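Print this page | E-mail this page

Kaltetti: Teaching a Two-Arm Planner to Wait Its Turn

Student project report, November
Jiahui Cui

What I set out to do

My project started with a complaint. Our lab's two-arm setup could already pick things up, one arm at a time, and it did that well. The moment both arms had a job at the same table, the old planner froze one of them completely until the other had gone all the way home. It was safe, and it was painfully slow. I wanted to write something that let both arms keep moving while still keeping them out of each other's way, and I wanted it to run on the lab computer we already have.

The result is Kaltetti, a small scheduling layer that sits between the task script and the motion planner. The motion planner is Xiao, which was written by students before me and which I hardly touched. Kaltetti decides who may go where and when, and Xiao works out the joint paths.

How it works

The space over the table is cut into blocks. Before an arm moves, Xiao hands Kaltetti the path it would like to take, and Kaltetti turns that path into a list of blocks with a start and end time for each one. If the blocks are free, the arm books them and goes. If they are not, Kaltetti has three choices: delay the start, slow the arm down along the way, or ask Xiao for another path.

My first version booked only the blocks the gripper passed through. This was a mistake, and I made it with great confidence! An arm takes up a lot of room behind its gripper, and the elbow swings wide in places where the fingertips barely move. In simulation the grippers stayed politely apart while the elbows went straight through each other. I rewrote the booking code to sample every link, and then added a margin on top for the cables, which Xiao knows nothing about.

The margin took more tuning than anything else in the project. Too small, and a cable could brush the other arm. Too large, and the arms were back to taking turns like before. In the end I gave each link its own margin, with the biggest ones on the elbow and wrist.
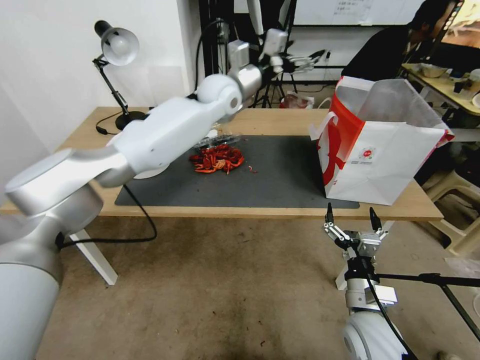
Perception was the part I had planned to skip. I was going to type in the object positions by hand and spend all my time on scheduling, but that made every test feel like cheating, so I hooked up Lurkari, our segmentation tool. Lurkari takes the camera view and returns a mask for each thing it finds. Piles are hard for it. When several objects of one color overlap, it likes to return a single big mask, and a grasp aimed at the middle of that mask is aimed at nothing in particular.

My fix is simple. If a mask is larger than any single object should be, the code stops looking for whole objects and searches the outer edge of the mask for something narrow that sticks out. It aims there, takes a new view after the grasp, and starts over. It's slower per item, but I never had to train anything new.

Clear plastic was the other headache. Depth readings on it come and go, so a container can have a back wall in one reading and no wall at all in the next. I now keep the last 12 depth readings and treat a block as full if any one of them says so. Kaltetti ends up being overly careful near clear things, and I can live with that.

Testing

I ran 2,000 random task pairs in simulation. With every link booked, 9 of them ended in a deadlock, where each arm held a block the other one wanted and both sat there forever. I love these cases. I replayed all of them step by step, and they had the same cause: an arm kept its old bookings while asking for a new path. Now it has to give up everything past its next safe stop before it asks. The same pairs ran again with no deadlocks.

On the real arms I kept the speed low and my hand near the stop button. Watching one arm slow down to let the other reach across — and then speed up again without a full stop — made me so happy that I forgot to start the log. The second try was logged.

What I would still like to do

Slowing down works better than waiting, but the amount is picked from a short fixed list, and it should be worked out from the bookings. I also want Kaltetti to swap jobs between the arms when the far one has an easier reach. The hooks for this are in the code, in a file called swap_later, which is still mostly comments.

Related items
Kusosness: a log viewer for robot timing bugs
Xiao: notes for new users
Lurkari: labeling masks by hand
Setting up the lab computer for two arms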